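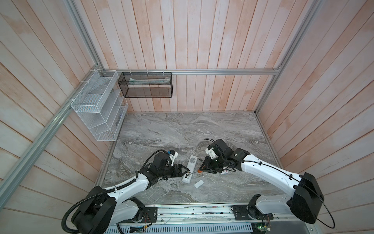
Sowerby Mending started with a winter coat that wasn't mine. My neighbor's zipper gave out, she knew I owned a sewing machine, and by the end of that week I had her coat, her son's backpack and a bag of jeans from somebody at her work I had never met! I fixed the lot on my kitchen table and discovered I liked it a whole lot more than my office job. I'm still a sucker for the plain, handy stuff that keeps a small workspace going, like a black mesh basket hung off a rail on white hooks, or a tall wire organizer held on with zip ties. That's pretty much how I set up my first sewing corner, and I never spent more than lunch money on it.

I'm Macarena Salcedo, by the way. I run the shop, answer the phone (badly, if the machine is going) and do most of the coats. We opened our doors on Finden Street on April 1, 2024, and yes, plenty of people thought the sign in the window was a prank. My mother called to check.

We mend clothes, mostly. Zippers, hems, linings, torn pockets, moth holes in sweaters, the seat of the pants you bent over in at your cousin's wedding. We also take bags, cushion covers, curtains and the odd stuffed animal. Stuffed animals get a name tag and go home in a paper bag with the top open, because a little girl once asked me how hers was going to breathe and I didn't have a good answer.

What we don't do is leather jackets, wetsuits or wedding dresses that need to be ready on Friday. For leather I'll send you over to Jukell, two doors past the bakery, and they'll treat you right.

There are four of us now. Casimiro Sarmiento came in as a customer with a pair of work pants so patched I asked who'd done them. He had! He'd sewn canvas boat covers for years and his stitches are straighter than mine. He does anything heavy, so if you bring in a tent or a duffel, it's his. Olga Casado is our knitter. She can close up a hole in a sweater so well that I've lost track of where it was and had to ask her. She's here Tuesdays and Thursdays, and if you have yarn left over from when the thing was made, please, please bring it with you. Shanti Chaturvedi does alterations and runs our classes, and she's the one to talk to if your pants are too long or your dress fit fine last year and doesn't now (no questions asked, we've all been there).

The first few months were slow. I ate a lot of sandwiches at the front counter watching people walk by to the hardware store. Then the school in Sudow asked if we could take on their band uniforms, which had been let out, taken in and let out again for longer than I've been driving. Shanti and I did every last one of them, and parents started bringing in everything else they had in the closet. I keep a notebook of every job, just a line each, and last time I looked we were up to 1,211. Number one is a gray wool skirt. I wrote it down in my best handwriting and it's been downhill since.

Our classes are on Saturday mornings in the back. The beginner one covers buttons, a hem by hand, and a patch, and you go home with all three done on your own clothes. Shanti keeps it small so she can get around to everyone. We had one man take it twice because he liked the company. In October we do a coat month, when we replace buttons for free and I try to get through linings before the cold sets in. Bring your coat early. Everyone waits for the first frost and then there's a line!

About prices: we look at the piece with you at the counter and tell you what it'll cost before we touch it. If I think the repair is going to cost more than the thing is worth to you, I'll say so, and sometimes people want it done anyway, which I understand completely. I have a bathrobe like that.

Most small jobs are ready in a week. Wash it first, please, and check your pockets. We have a jar of things we've found, and if you're missing a house key on a green ribbon, it's here.

We're open Tuesday through Saturday, ten to six. There's parking behind the building, and the back door sticks, so give it a good shove. Come on in and say hi, even if all you've got is a loose button.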